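Reading Destination Copy
Handout 4, Travel and Tourism Writing
Instructor: Wyn Pugh

Read this before Thursday. Bring one piece of destination copy you half believe.
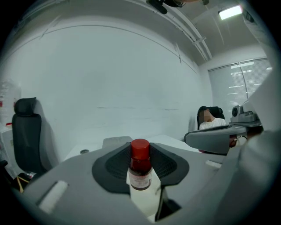
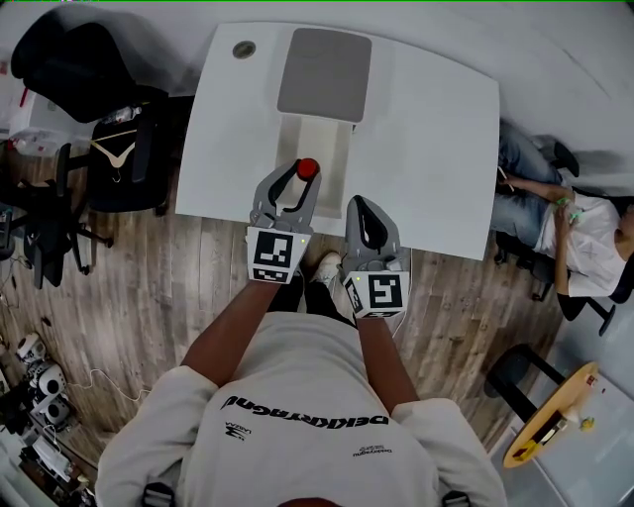
1. What the listicle is selling

Most of you picked the Norkaslow ferry page for the first exercise, the one with 11 reasons to visit. I count the ferry itself in four of them, under different names ("the crossing," "arriving by water," "slow travel," "leaving the car behind"). A list with a number in the title has to reach the number. When you read one, cross out the repeats and see what's left. With Norkaslow I got a beach, a walk and a bakery. That may be a perfectly good weekend. It isn't what the headline promised.

2. Words that do no work

Unspoiled. Hidden. Authentic. Nestled. Vibrant. Something for everyone.

Try moving the sentence to another place. "Skurik is a hidden gem with friendly locals and stunning views" can be said of any town with a hill. If the sentence survives the move, the writer may never have gone. I'm not accusing the writer of the Skurik brochure of anything. I would like to know where he had lunch.

3. Numbers

The Osagie Trail leaflet says 42 miles of "gentle coastal walking." The same leaflet, on the back, gives a climb of 621 feet on the first morning. Gentle for whom? Ask what was measured, who measured it, and whether the figure was put where a tired reader would find it.

Travel times deserve the same treatment. "Only 10 minutes from the center" usually leaves out the means of transport and the hour of the day.

4. Who paid

Ynyr Morris's piece on the Josterine guesthouse (in your reader) mentions a free stay in its final line, in small type. Morris is a good writer and the breakfast paragraph is the best thing in the unit. Read it again knowing the room was free. Does the part about the thin walls look braver, or does it look like the one complaint he was allowed? We argued over this in October and didn't settle it.

Some of you will say disclosure fixes the problem. I doubt it. It tells you there is a problem and leaves you to do the sums.

5. For Thursday

Take your piece of copy and mark every claim a reader could check from home. Check two of them. Write half a page on what you found, including anything that held up, which does happen.

Then rewrite the opening paragraph with no adjectives. Keep it under 10 lines. Late work goes in the tray outside my office, and please put your name on it this time.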